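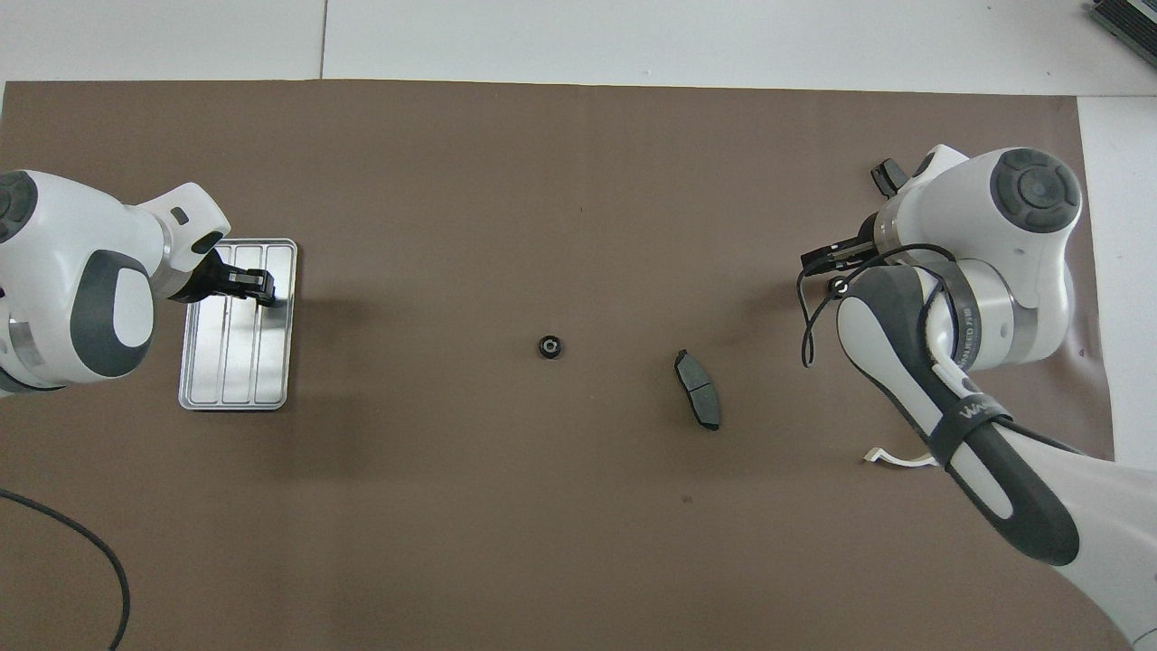
Brown paper down, tray out, first brake pad on the table.

I've been putting off the brakes since March. The squeal started on the hill coming back from Bondville and by last week I could hear it in the driveway, so the old pads are coming out and a new set is going in.

I cover the table with paper before any job like this. Brake dust gets into everything, and when I'm finished I can fold the whole sheet up and put it in the bin. The paper came off a 63 metre roll and I'm still not through it.

The tray is the other thing I wouldn't do without. It has three long channels, so the left one gets caliper bolts, the middle one gets clips and the right one is for anything I don't recognize. Hideaki Sugawara put me onto that after I lost a guide pin under his workbench - we found it a year later.

Each pad gets checked before I decide what to do with it. I look at the slot across the middle first, then at how evenly the face has worn from one end to the other. If one end is thinner, I clean and grease the slide pins before anything new goes on.

There are 4 pads to an axle and I'm only doing the front for now. The rears can wait until I've had another look at them.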